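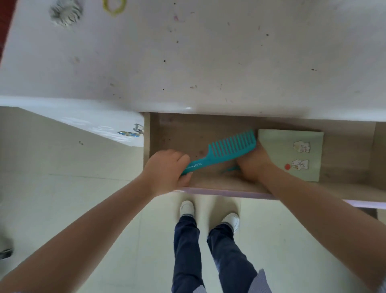

I have had long hair for most of my life and for most of that time I have been at war with it. My mum used to sit me on the bottom stair on a Friday evening, before anything good came on the telly, and work through the knots with a bristle brush while I howled. She meant well, bless her, and she was only doing what had been done to her, but I grew up thinking that brushing your hair was supposed to hurt, the way that going to the dentist was supposed to hurt.

Then last February I finally went to see Yến Ung, who cuts hair above the dry cleaner's and had been recommended to me by half the people at work (Asanka Patwary had gone on about her so much that I think I booked partly to make it stop). I told her I wanted it all off. She lifted a bit at the back, let it drop again and asked what I'd been doing to it. So I told her - wash every morning, rub with a towel, brush from the top down, hope for the best. She was very kind about it, but she did close her eyes for a second.

We didn't cut it all off in the end. She took four inches and sent me home with a few changes to make, and I've stuck to them, which surprises me as much as anyone.

I wash it twice a week now. The first fortnight was grim and I wore a lot of scarves, but it settled down after that. The conditioner goes on from the ears downwards and I comb it through in the shower with a wide-tooth comb, starting at the very ends and moving up a bit at a time. If I meet a knot I hold the hair above it so that nothing pulls at the roots. Afterwards it gets wrapped in an old cotton T-shirt for ten minutes while I make the tea, and then I leave it alone, that being the part I find hardest.

I did fall for one expensive thing along the way, a little bottle of Prerkurlow oil that Sajib Wijesinghe's sister swears by. It smells lovely, like oranges and a warm cupboard, but I can't say it does any more for me than the cheap stuff, and one drop too many has me looking as if I've been caught in the rain. I've gone back to plain almond oil from the chemist, just on the tips.

The nicest bit has been doing my niece's hair when she stays over. She has the same thick, wavy mop that I do and the same low opinion of brushes, so we put a story on, she gets a biscuit, and I start at the ends and take my time. Last visit she fell asleep halfway through the left side! I finished the plait as best I could with her head on a cushion, and it was terribly wonky, and she wore it to the park the next morning all the same.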